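Chapter 7
Automation and the Redistribution of Work

After reading this chapter, you should be able to distinguish between automating a task and automating a job, identify the residual work left to employees when a robot is introduced, and explain why simulation has become a workplace activity in its own right.

7.1 Tasks, jobs and residual work

A job is a bundle of tasks. Automation is usually purchased for one or two of them. The tasks that remain, together with any the machine creates, are called residual work. Much of the older literature treats residual work as a leftover quantity. In practice it is often the larger part of the working day, and its content changes over the first year of operation.

The case used in this chapter is Mustonen, a repair and returns firm with 524 employees. Items arrive singly, in no fixed order and in many shapes. Before automation, a bench worker picked up each item, inspected it, and placed it on a tray or in a box. The firm bought a two-armed robot to take over picking and placing. Inspection stayed with the bench workers, and a new task was added: preparing and reviewing simulated trials before any change was released to the floor.

The simulation group was led by Saimi Kemppainen and drew half its members from the benches. Its trials were run on a software package named Renon, with household articles standing in for returned goods. Reviewers worked from rendered views such as those in Figures 7.1 and 7.2.
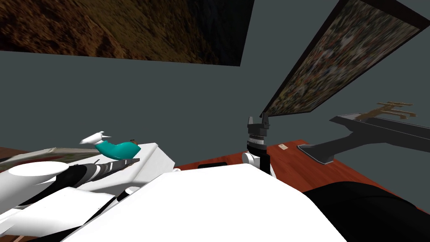

Figure 7.1. Simulated trial: robot body, arms and table.

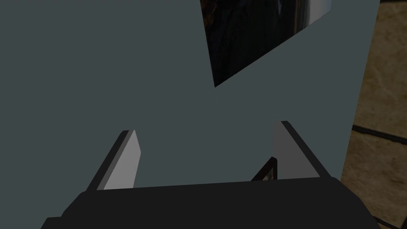
Figure 7.2. Simulated trial: open gripper in front of a flat gray surface.

A reviewer's task was to decide whether a trial should be accepted, repeated or passed to an engineer. In February the group reviewed 900 trials. Of these, 631 were accepted without comment. The rest required a written note, and the notes took up most of the reviewers' time. This pattern is common: a small share of cases accounts for a large share of the labor.

Two consequences should be noted. First, bench workers had to describe in words what they had previously done by hand. Onni Koivisto, a bench worker who moved to the group, reported that choosing where to grip an item had never been a separate decision for him. Second, pay grades at Mustonen were tied to items handled per shift. Reviewing produced no handled items — the grade scale had to be rewritten before the transfers could be made permanent.

7.2 Measuring the change

Counts of positions gained and lost are a poor measure of change at this level. The total at Mustonen did not move during the trial period, although the daily work of many employees did. A task inventory is more useful. It lists each task, the time spent on it, and the person or machine responsible, both before and after installation. Section 7.3 sets out the procedure for preparing one.

Stidari Course Texts | Permissions and contact | Back to top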